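Brudholm Test Floor
Household Chore Readiness: Inspection Checklist with Comments
Station 4, Table Wiping and Bottle Refill
Inspector: Oksana Symonenko. Second reader: Yayra Aryee.
Machine under review: Boiko two-arm unit, software as delivered in October.

Result codes: P pass, F fail, C pass with comment, N not run.

Section A. Before power-on

A1. Emergency stop reachable from both sides of the station. P
A2. Stop released and reset by hand only, no remote reset. P
A3. Arm speed limit set to 249 mm per second for shared work. C
Comment: Limit was stored in the user profile and not in the controller. Changing the profile changes the limit. Moved to the controller before the run.
A4. Cable slack clear of elbow joints at full reach. P
A5. Skin pads on forearms seated, no lifted corners. F
Comment: Left pad lifted at the wrist end. Reseated and taped. Supplier to replace. Lesia Stelmakh has the part request.
A6. Floor marking intact. P

Section B. Liquids and containers

B1. All spray bottles labeled with contents. F
Comment: Labels to be added on the next shift. Plain water only until then.
B2. Fill level below shoulder of bottle. P
B3. Trigger pull within gripper force limit. C
Comment: Force limit is 27 N. The unit can hold a bottle and can pull a trigger. It can't yet do both with one hand and aim. Trials used the second hand for the trigger, which leaves no hand for the wipe.
B4. Refill through funnel, 600 ml, no spill outside tray. F
Comment: Funnel tipped when the arm withdrew. Repeat with funnel held by the second arm.
B5. Drip protection on wrist seals. P

Section C. Wiping

C1. Picks up a single folded tissue from the stack. F
Comment: Usually takes two or three sheets. Lev Onyshchenko suggests a softer fingertip. Agreed, low priority.
C2. Lays tissue flat before wiping. C
Comment: Flat enough for wiping, creases remain. A person does this with both hands in one short motion. The unit takes several regrasps.
C3. Keeps contact pressure even across the stroke. P
C4. Stops when a hand enters the wipe area. P
Comment: Tested with the foam hand only. Live-hand test not approved.
C5. Detects torn tissue and discards it. F
Comment: Continued wiping with the torn piece under the fingertip, so the fingertip rubbed the surface directly. Treat as a surface damage risk.
C6. Returns bottles upright to the back of the table. P

Manual reference for section C, same task by hand:

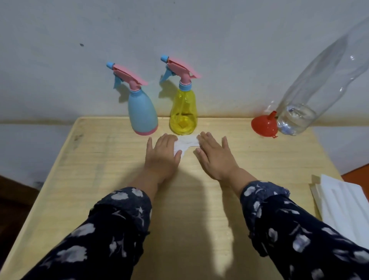

Is the unit ready to wipe tables and refill bottles in a home without someone watching?

At this stage it can do the wipe under supervision, at low speed, on a clear surface with water only. Refilling should stay a manual job until B4 passes on a repeat run, and unsupervised use of any kind is held back by C5.

Section D. After the run

D1. Arms parked, brakes confirmed by hand push. P
D2. Log saved, 196 MB, readable on the second machine. P
D3. Used tissues removed from the tray. P
D4. Station wiped down by staff. P
D5. Battery temperature at rest. N
Comment: Probe out for calibration. Sutrisno Sumampouw to run this item when it comes back.

Open items: A5, B1, B4, C1, C5, D5. Retest sections B and C after the fingertip change. Section A is repeated in full before every retest.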